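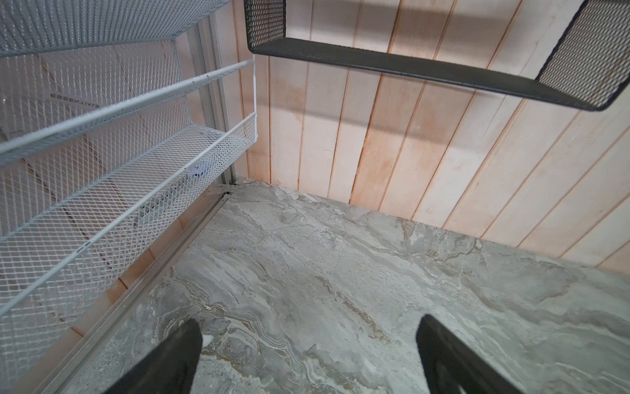

3. Shelving materials and air movement in dry storage

3.1 Scope

This unit covers open shelving for small dry stores: pantries, school kitchens, seed rooms and supply closets. Cold rooms are handled in Unit 5. Read section 3.4 before the June lab, as the worksheet assumes you can already work out a free-area ratio.

3.2 Solid and open shelves

A solid shelf blocks vertical air movement. Air under it slows down, and goods against the back wall sit in a layer that exchanges little with the rest of the room. If the wall is colder than the room air, moisture collects there first. An open shelf lets some air pass through the load, but only where the load itself leaves gaps. A mesh shelf covered edge to edge with flat cartons behaves like a solid one.

Three open types are in common use.

Welded wire. Round wires cross and are spot welded at each contact. High free area, but narrow-footed containers tip between the wires.

Expanded metal. A sheet is slit and stretched in one operation, which leaves diamond openings and no joints. Nothing is cut out, so waste is low. The strands stand at a slight angle to the sheet unless it has been flattened by rolling afterward. Unflattened sheet grips cartons well and tears thin bags.

Perforated sheet. Holes are punched out. Smooth on top, easy to wipe, lower free area for the same stiffness.

3.3 Coatings

Bare mild steel rusts at cut edges first. Paint and powder coat both thin out at sharp corners, and expanded metal has many of them. Inspect strand edges, not flat faces. A light color shows rust early, a dark one hides it. Zinc plating under the coat slows rust spreading sideways from a chip.

3.4 Free-area ratio

Free-area ratio is open area divided by total area, written as a decimal. For a diamond opening, measure the long way and the short way inside the strands, multiply, and halve. Multiply by the number of openings in the sample and divide by the sample area.

Worked case: a sample panel of 3,333 square millimeters has a total open area of 2,344 square millimeters. The ratio is 2,344 / 3,333 = 0.70. Report two decimals.

The ratio applies to the empty shelf. For a loaded shelf, subtract the part of the open area covered by the load and divide again by the same total.

3.5 Spacing

Keep a gap behind the shelf as well as below it. The Nistley store plan in the reader uses 99 mm at the wall and is a fair starting point for unheated rooms. The Tasitville plan uses 17 mm, which is too tight for an outside wall — compare the two humidity logs. Stepped tiers shade the lower levels less than tiers stacked in line, at the cost of floor depth.

3.6 Before the lab

Bring a steel rule marked in half millimeters. Panels are shared between two benches. Redo problem 4 if your ratio came out above 1; the usual error is leaving out the halving step.

Reading: Mujić handbook, chapter on storage rooms, tables only.

Revised August 2026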